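Journal > Kitchen Table > Letters

1/27/22
By Marilou Manalastas
5 min read

I have written a letter every week since August, on paper, with a pen, and I want to tell you how much fun it has been!

It started with my uncle, Alfredo Pascual, who moved out to Pumonau after he retired and has never warmed up to email. He has an account. He checks it the way I check the smoke detector. So when I wanted to ask him for my grandmother's noodle recipe, my cousin told me to just write to him, and I dug a pad of yellow paper out of a drawer and wrote two pages standing up at the counter.

His answer came back eleven days later. It had the recipe in it (no measurements, of course, only "enough" and "a little more than enough") and then four pages on everything else. The neighbor's goat. A bus he used to take in the seventies. A long and very heated section on why you should never buy a green umbrella, which I have read out loud to three different people by now. I had talked to this man on the phone my whole life and I had never heard any of it!

I wrote back the same night, and that was that.

The first thing I learned is that my handwriting had gone to pieces. I could still do a grocery list, but by the bottom of page one my hand hurt and my lowercase r's had turned into v's. It took me most of the fall to get it back. What helped was slowing down and using a bigger pen. I know people have strong feelings about pens, and I was all set to become one of those people, but the one I like best is a plain blue ballpoint from Sellow, the stationery shop near my office. I bought a fountain pen there too. It's beautiful and it leaks, and I use it for signing my name.

Paper matters more to me than I thought it would. The yellow pad was fine for my uncle, who writes on the backs of calendar pages himself, but I wanted something with a little tooth to it. Sellow carries a cream paper in packs of 400 sheets, and I stood there laughing at the idea of needing 400 sheets of anything. I have used nearly 340. Some of those are bad first pages, I admit. I throw out a lot of first pages.

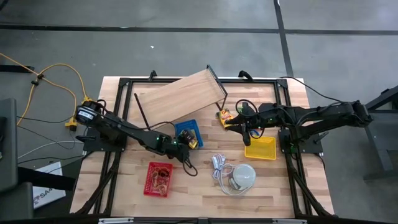 The bad first page is almost always the weather. I'll write that it's cold, that it was cold last week too, that I hope it isn't cold where you are, and then I notice I'm putting myself to sleep. So now I start with the smallest thing that happened that day. I dropped an egg. The man ahead of me at the post office was mailing a single boot. Once that's down, the rest comes easily, and I can get to the real news on page two when I'm warmed up.

I have five people I write to now. My uncle is still the champion, but my old roommate in Iltness is catching up fast - she sends these tiny cards, front and back, with the last sentence running up the side and over the stamp. My friend from the Navaratnam Street apartment types hers on a machine with a broken e, and goes back and fills in every e by hand. I love them all.

A few things I do, in case you want to try it:

I keep their last letter next to me while I write and answer whatever they asked. It's so easy to forget, and it's a little sad to ask a question and never hear about it again.

I put the date on the top. I skipped it at first and now I have a whole pile from the fall that I can't put in order.

I aim for 700 words or so and stop when I run out, even if it's the middle of a page. A short letter that gets mailed beats the six-page one I had sitting under the fruit bowl all through Thanksgiving.

And I buy stamps before I need them!

My uncle's latest came on Tuesday. He has given up on the goat and is thinking of getting a piano, and he'd like to know whether I still have my old lesson books. I do, in a box somewhere in the hall closet, so I'm going to go look for them tonight and write to him after dinner.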